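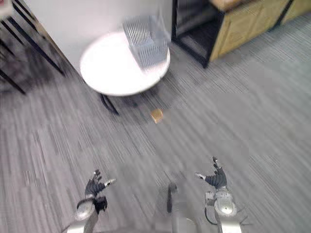 Both Hands Full: Pictures from the Cudex Grocery Work

July 2020

I keep getting asked what I've been doing in the Zandberg room all this time, and my answer is always "shopping for vegetables, very slowly." So I've put up a couple of pictures with some notes to go with them. The proper write-up has all the tables and error bars. This page is for friends, family, and the people down the hall who hear the motors and wonder.

The short version: Cudex is our method for teaching a two-armed robot to use both hands for different jobs at once. One hand carries, the other picks. You do this every time you go to the store and you never think about it, but for a robot it's a real headache! The carrying arm moves a little whenever the picking arm leans in, the basket swings, the basket gets into the view from the head, and then the picking arm is reaching for something it can only half see.

Open hands

The one at the top of the page is the view from the head, looking down past both arms with nothing in either hand. I like how big the hands look from up there (you get used to it, and then your own hands start to look small). The little round table with the wire basket on it is up ahead, and there's a small tan thing lying on the carpet just in front of it.

Empty hands are a bigger part of the method than I expected when we started. Our first version went straight from "walk up" to "grab" and learned a lot of awful habits, mostly the arms creeping forward long before there was anything in reach. With Cudex we label the stretches where neither hand has a job as their own thing, and the robot learns to keep the arms up and quiet until one of them is needed. It sounds too simple to matter. It made more difference than any of the clever stuff I spent the spring on, and yes, I'm a bit sore about that.

The other thing we do is give each hand its own label the whole way through a run. The left hand might be "reaching" while the right is "holding," and those can switch at different moments. Before that we had one label for the entire robot, so a run where the right hand was calmly holding and the left hand was fumbling just got called "fumbling." You can guess what that taught it.

At the produce bins

This is the part everybody wants to see, so let me say a bit about how a run goes. The robot gets a basket in one hand and a short request, something like one cabbage or one carrot. It has to find the right bin, pick the item, bring it over the basket, and let go. Then we put things back and do it again. We taught it with 200 demonstrations, all of them driven by a person in a headset (often me, and my shoulders have opinions about it). 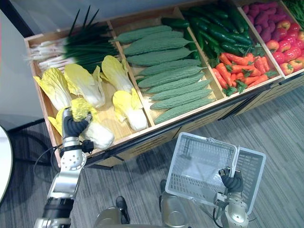

Left hand on a napa cabbage, right hand on the basket handle.

Napa cabbage is my favorite of the whole display. The robot can go for the frilly yellow end, like it's doing here, or for the white stem end, and our demonstrations have plenty of both. I used to think we'd have to pick one and stick to it. Letting it choose worked better, as long as the choice was made before the arm started moving. When it changed its mind on the way down it tended to end up with a fistful of leaf and not much cabbage.

The bitter melons next door are a different problem. They sit in neat rows right up against each other, so there's hardly anywhere to put a finger without nudging the neighbors. Cucumbers are glossy and similar in shape, and the carrots have those leafy tops that look like a handy place to grab and are a terrible place to grab. I have a soft spot for the green onions too, which get laid across the bin at a slant so the robot has to turn its wrist to match.

So how well does it work?

Pretty well! On the test set we did 40 runs with the new labels, and all but 3 ended with the right item in the basket. Two of those misses were bitter melons and the other was a carrot (see above about the tops). The old single-label version, trained on the same demonstrations, missed more than half of the same requests. I'd love to say it's all solved, but these were tidy bins in a room we know very well, with the basket starting in the robot's hand every time. Picking up the basket by itself is a separate piece of work and a much crankier one.

We also tried swapping the jobs, with the left hand carrying and the right hand picking. I was sure it would fall apart. It got slower and a little clumsy, but it mostly held together, and I think that's the per-hand labels doing their thing. The write-up is careful on this point and I should be too: it was a small side test and we need to do it properly.

Things I still want to fix

The basket. Always the basket. When it's tilted the robot is good at knowing where the opening is, but it's slow to notice that the tilt has changed, so sometimes it waits with the item hanging in the air for about 4 seconds while it makes up its mind. Lowther, our planning code, is supposed to handle that, and I have a list of changes for it that's longer than this page.

After that comes Trondow, the follow-on project, where the request can have more than one item in it and the basket gets heavier as you go. I've been practicing with the headset already. More pictures when there's something to show, and if you want the paper before then, just ask me for it.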